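# How to record your band's rehearsal with two microphones

My band Tastard wanted a demo and we had no money for a studio. We recorded three songs in our practice room, and since then other bands have asked me how we did it. I write down the steps for them.

You need 2 microphones, an audio interface with two inputs, a laptop and long cables. Any recording program is fine.

## Prepare the room

1. Put the drums in a corner, but leave one big step of space behind the drummer.
2. Turn the guitar amps toward the drums, so the players hear each other at low volume.
3. Hang a thick blanket on the wall across from the drums. Our room in Delthorpe had a very sharp echo before we did this.

## Place the microphones

Put the first microphone in front of the drums, at the height of the drummer's chest. The second one goes near the singer's speaker, but not directly in front of it. Record 30 seconds and listen with headphones. If the bass is too loud, move the bass amp first and touch the knobs later.

Take a pause after you find a good position. Ears get tired quickly, and a sound that was good before the break can be too bright after it.

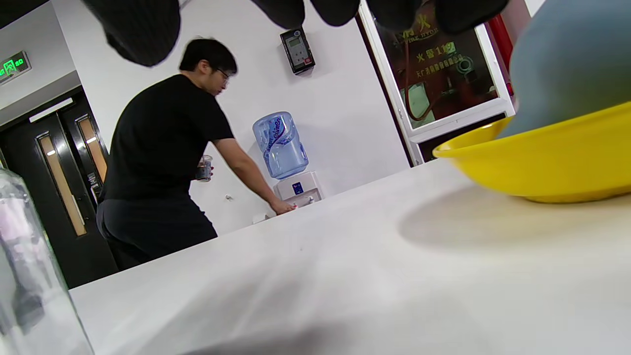

## Record the songs

1. Set the level so the loudest part of the song stays well below red.
2. Switch off the phones and the fan - both can make noise in the quiet parts.
3. Let the drummer count in, and play every song 3 times.
4. After the last note, stay silent until the cymbals stop.

## Choose the takes

Wait until the next day to choose. For our song "Hulme" we kept the second take. It has a wrong note in the bridge, but the singing is much better.

Save the files in two places before you start to mix.

Asger Riis, Aug 18, 2022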